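My sister-in-law, Agata Testa, runs the laundry at a small hotel in Stonstead, and each January she asks me whether a machine can fold the towels yet. My answer this year is still no.

Plenty of arms can close two fingers on a box. Most of their practice is done in simulated rooms, where a bad grip costs nothing.

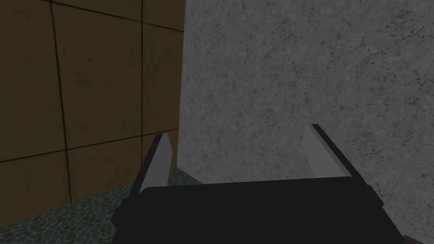

A towel is harder. It sags, it hides its own corners, and it never lies the same way again. Agata's newest starter learned the job in 9 days, and he also empties the lint trays and answers the door.

I would buy a machine that did one of those jobs well. Until then I'd put the money into wages and a better ironing table.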